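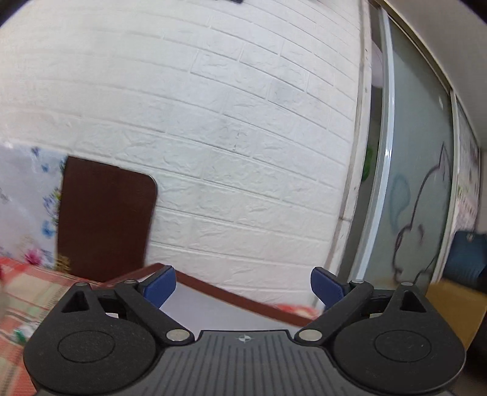

Corinne Van Dusen
Field collection lead, Notholm project

Print this page | E-mail this page

Section 4: Recording your first set with the hand-held gripper

Okay, you've charged everything, you've paired the gripper with the Rilton app, and you're standing in somebody's living room wondering what to do with your hands. I've been there! This section takes you from switching on to your first saved set. Read it right through once before you start, then keep it open on your phone while you work.

4.1 Before you record

1. Hold the gripper level and look straight down the middle of it. You want both blue finger pads in the camera view, open wide, with the room showing between and beyond them. If you can only see one pad, the camera has slipped in its mount, so go back to Section 3.

2. Squeeze and let go slowly, five times. The two linkages should move together like a mirror image. If one side lags, stop and check the pivot pins before you do anything else.

3. Have a look at what's behind your work area. Busy rooms are great – patterned cloth, brick-look walls, sliding doors covered in cartoons, bring it on. The Josari model learned on bare grey lab benches for its first 3,000 examples and got badly confused by a floral tablecloth, so I'd much rather you left people's homes the way you found them.

CAUTION: Keep your fingers out of the linkages while the pads are closing. The arms scissor together and they will nip you (ask me how I know).

4.2 Recording an example

4. Stand where you can reach the object without leaning. Start with the pads open and the object somewhere ahead of you, not already between them.

5. Press record and wait for the beep. Hold still for two seconds. I know it feels silly, but the software uses that pause to find its starting position.

6. Move in, close on the object, lift, place, open, back away. Go at the speed you'd pass someone a full cup of tea.

7. Press stop only after the pads are fully open again. Stopping early is the most common mistake I see, and it makes the whole example useless for training.

Note: If you fumble or drop something, keep going and pick it up again. Tag the example "recovery" afterwards. Priya Mercado, who looks after our training runs, loves these and never gets enough of them. In January I sent her 244 examples and 169 were recoveries, and she was thrilled.

4.3 Changing things up

8. After every ten examples, change one thing: where you stand, where the object sits, or which way it faces. Please don't change all three at once, or we can't tell what helped.

9. Glass doors and shiny frames can throw off the tracking. If the app shows an orange bar, turn a little until the glass is off to one side and more of the wall is in view, then carry on.

CAUTION: Get a yes from everyone who lives there before you record, and stop if somebody walks in. Delete that example on the spot.

4.4 Saving your set

10. Put the gripper down with the pads open, tap "Close set", and wait for the green tick – the upload to Nkuna happens later, over Wi-Fi, so you can pack up as soon as you see it.

Last updated: Mar 4, 2026

Contact us | Copyright Notholm project | Back to top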